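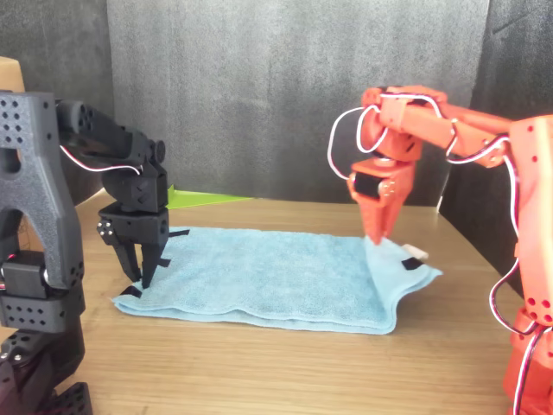 I have been sorting out our towels this month. There were too many of them in the cupboard on the landing, and most had been in use since we lived in Fanasholm. The door had stopped shutting properly, so one evening in May I took everything out and put it on the bed.

Anything thin or frayed went into a bag for the animal rescue in Sarkbridge, who take old towels all year. The rest I kept, and I bought a few new ones from the Batista shop by the station. They do a plain terry towel in light blue and a heavier one in white. I went for the blue — the white shows everything.

New towels need washing before you use them. I do ours at 30 the first time, with half the usual powder and no softener. Softener makes the loops feel nice for a week and then the towel stops drying you. After that they go in with everything else.

Folding is where I had been going wrong. I used to fold towels against my chest, which is quick, but the edges never met and the pile leaned over. Now I use a table. Lay the towel out, pull the corners square and smooth it from the middle. Terry doesn't lie as flat as a sheet and the edges like to curl, so I go over it twice. Then it's in half lengthways, in half again, and in thirds the other way. Our shelf is 55 cm deep and that fold leaves room behind for the flannels.

The label end goes on the inside. It makes no difference to anything but I prefer it.

I also looked at a shelf divider from Hovasberg but it was the wrong height, so the two piles just sit side by side. Bath towels are on the left and hand towels on the right, and the door shuts again.

Bed linen is next. I still have to find the other pillowcase from the green set.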